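본문 바로가기 | 노트 목록 | 이전 기록 | 다음 기록
5월, 작성: Védís Hedegaard
읽는 시간 4분

박스 정리 작업 수집 규칙, 개정안 읽고 메모

Statow 쪽에서 규칙 개정안이 넘어왔다. 조항이 늘어난 건 알겠는데 뭐가 나아졌는지는 아직 모르겠다. 3항 "물체는 안정적으로 파지한다"부터 걸린다. 안정적이라는 말을 누가 판정하나? 지난번 Levstead 묶음 446건을 Eyvindur Juhl이랑 따로 채점했더니 40건에서 판정이 갈렸다. 둘 다 같은 문장을 읽고 채점했는데도 그랬다.

특히 도자기처럼 매끈하고 둥근 물건이 문제다. 패드가 닿는 면이 좁고, 기울어진 채로 잡히는 경우가 많다. 규칙대로면 기울어진 파지는 감점인데, 박스에 넣는 작업에서 그게 왜 감점인지 근거가 없다. Mogensen 선반 작업 규칙을 그대로 베껴 온 것 같다. 거기는 세워 놓는 게 목표였으니 말이 되지만.

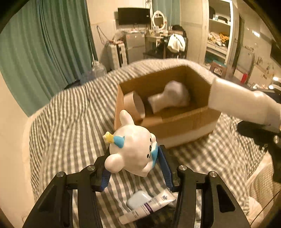 흰 캐릭터 인형, 기울어진 파지. 현행 문구로는 감점 대상.

5항 "작업면에는 대상물만 둔다"도 의심스럽다. 침대 위 작업이면 이불이 주름지고, 다음에 넣을 물건이 옆에 놓여 있는 게 보통이다. 다음 차례 물건도 대상물인지 아닌지 문구만 봐서는 모른다. Eyvindur는 대상물이라고 하고 나는 그렇게 적혀 있지 않다고 했다. 30분 얘기했는데 결론 없음. 배경까지 치우라는 뜻이면 반대다. 남의 방이 그렇게 깨끗할 리가 없다.

7항은 양손 동시 동작. 초안에는 "두 그리퍼가 동시에 박스 위에 있지 않도록 한다"고 되어 있다. 충돌을 막겠다는 취지는 이해한다. 다만 충돌이 몇 번 있었는지 자료를 달라고 했더니 답이 없었다. 양손에 하나씩 들고 박스로 가는 건 사람이 늘 하는 동작이고, 이걸 막으면 한 손씩 번갈아 움직이는 이상한 데이터만 쌓인다.

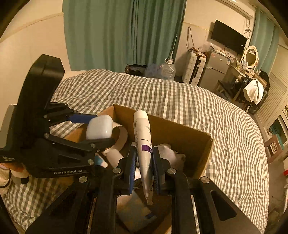

그래서 금지 대신 순서를 정하자고 쓸 생각이다. 먼저 놓는 손을 정하고, 그 손이 박스 가장자리 밖으로 나온 다음 다른 손이 내려간다. 기다리는 손은 물건을 든 채 멈춰 있어도 된다. 이 정도면 채점도 할 수 있다. 튜브류는 어느 쪽 끝을 아래로 할지도 적어 두어야 하는데 초안에는 한 줄도 없다.

Jonent 체크리스트를 붙이자는 말도 나왔는데 나는 미루자고 했다. 항목마다 예/아니오만 있고 "판단 불가"가 없다. 채점자가 모르겠으면 결국 "예"를 누른다. 나도 그랬다.

할 일
- 3항: "안정적" 삭제, 들어 올린 뒤 놓을 때까지 떨어뜨리지 않음으로 교체 제안
- 5항: 다음 차례 물건 허용 여부 명시 요청
- 7항: 충돌 기록 다시 요청. 없으면 없다고 문서에 적어 달라고 할 것
- 481번 기록은 Eyvindur와 각자 다시 채점한 뒤 비교

개정안 승인란은 비워 둠.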